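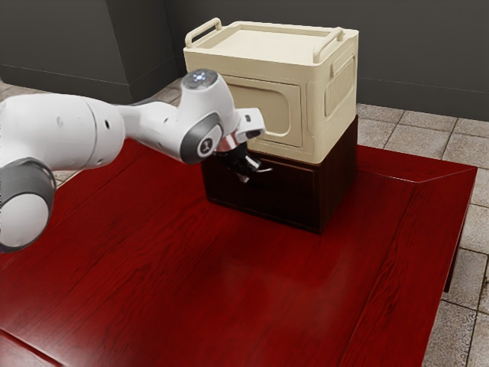
16 September 2022, shed, late

Cabinet stage, still. I had promised myself that by the time the wattle was out I'd be finished with the drawer and on to something glamorous, like the door on the cream box. The wattle is out. The drawer and I remain in negotiations.

Tonight's session was all in the simulator, which is the cheap way to break things. I moved the cream box on top of the dark cabinet so both jobs live in the one spot and the arm doesn't have to be re-parked between them. Seemed clever at eight o'clock. By nine I'd worked out that with the wrist coming in at that angle it sits right over the left part of the door, so anything I want to do up there will need its own approach. Written on the whiteboard under Later, a column that now needs a second whiteboard.

The table came out very red. I picked a wood texture and some varnish and ended up with something you'd sign a treaty on. Dionysis looked at it over my shoulder and asked whether the governor would be joining us. I could change the colour in two minutes. I have decided out of spite to keep it. The speckled floor tiles are staying too, though he says they give him flashbacks to his aunt's place.

The thing I was really after was the handle. It's a thin curved silvery one on a nearly black drawer front, and the gripper is black as well, so half the time I can't tell where one stops and the other begins. I spent a good while orbiting the view, squinting, like somebody looking for a contact lens. In the end I gave up on my eyes and printed the distances. Should have started there. I write that sentence in this diary about once a fortnight.

Log for the night, while I remember:

Run 434 was the first with the new grasp offset. The fingers closed beside the handle and gripped a generous helping of air.

Run 435, same again, with the offset going the other way. I'd flipped a sign. Dionysis didn't say anything, which from him is a speech.

After that I slowed the approach right down, and it got a proper hold and brought the drawer out by a thumb's width before the fingers slid off. I yelled. The dog next door yelled. Then I couldn't get it to do it again, so I'm not calling it a result, only a rumour.

I think the friction on the fingertips is wrong. I've been using whatever number I typed in back in April, when the whole project was called Zasance and was going to fold towels. (We don't talk about the towels.) It's Flindier now, mostly because the folder was already named that. Tomorrow I'll put a real piece of the rubber on the bench scale and measure it properly, if I can find the bench under the offcuts.

Other business. The real arm's base plate still isn't bolted down, as the workshop only has the wrong bolts, in enormous quantity. The jar says 8 mm on the lid and is lying. The order from Clistier is meant to be on its way. I've been told that before. Until it turns up I've got all the time in the world for virtual furniture, and Dionysis has started referring to my side of the shed as the showroom.

He's doing the wiring for the emergency stop, on his own side, neatly, with labels. I've offered to help and been given the job of holding the torch. I hold it well.

Total on the tin is $3,812, counting the second-hand controller and not counting the biscuits. I told Mum it was "a few hundred" and she said that's what Dad said about the boat.

To do before the next session:

Fix the fingertip friction, with a measured number this time.
Save the grasp pose that nearly worked. I don't think I saved it. Check.
Add a light behind the gripper so I can see black on black.
Try the drawer with the box taken off the top, in case the wrist is being steered wide to miss it.
Ring Clistier about the bolts and be polite.

Kettle's boiled dry again, so that's the shed kettle gone. Packed up just before midnight and left the sim running a batch overnight with the slow approach. Must remember to bring the good kettle down from the house without being seen.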